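About Niltilstead

Niltilstead began as a reading room above a bakery, with two long tables, a kettle and far more enthusiasm than furniture. Marloes Lambrechts had been teaching evening language classes in borrowed rooms all over town, and she wanted a place where people could leave their dictionaries on the shelf and find them there the next week. The bakery is gone now, but plenty of our earliest students still talk about doing verb drills with the smell of rye bread coming up the stairs!
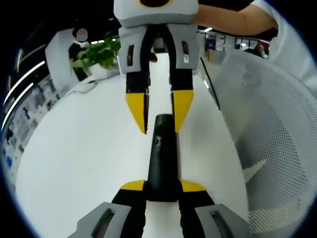
We are still a small school, and we like it that way. Classes have no more than 16 students, and most are smaller than that in the winter. We teach Dutch, Icelandic, Italian and English to adults of every level, from people who have never said a word of the language out loud to people who grew up hearing it from a grandparent and would like, at long last, to answer back.

Preben Þorgeirsson joined us a few years after we opened, first as a student of Italian and then (once we found out what he could do with a room full of shy beginners) as a teacher of Icelandic. He now looks after the whole evening program, and he is the person to write to if you aren't sure which level is right for you.
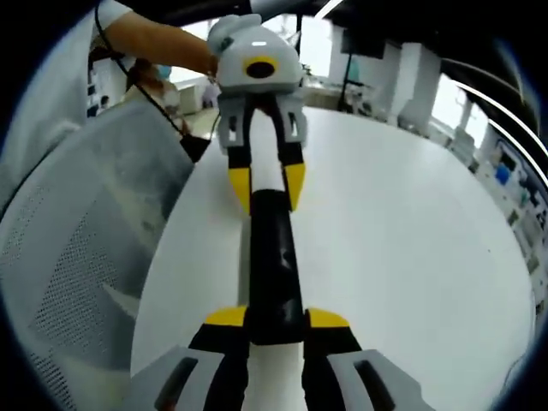 At the round white table.

Our library has grown to 1,597 books, many of them given by former students, and you are welcome to borrow from it whether or not you are taking a class this term. The novels go out most, followed by the cookbooks — the Italian ones come back with sauce on them, and we have made our peace with that.

Every October we hold an open week, when you can sit in on any class you like, free of charge, and stay afterward for coffee and a chat with the teachers.

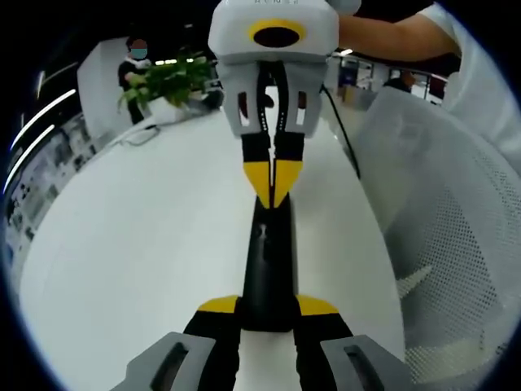
New courses start in the fall and again after the holidays. If you'd like to come by sooner, do ring the bell. Somebody is usually in by midmorning, and we are always glad of a visitor.

Recent items
Borrowing from the library: how it works
Jakab reading evenings, new schedule
Student letters from Lanness
Choosing your level

Last updated: June 4, 2018

Contact | © 2018 Niltilstead | Back to top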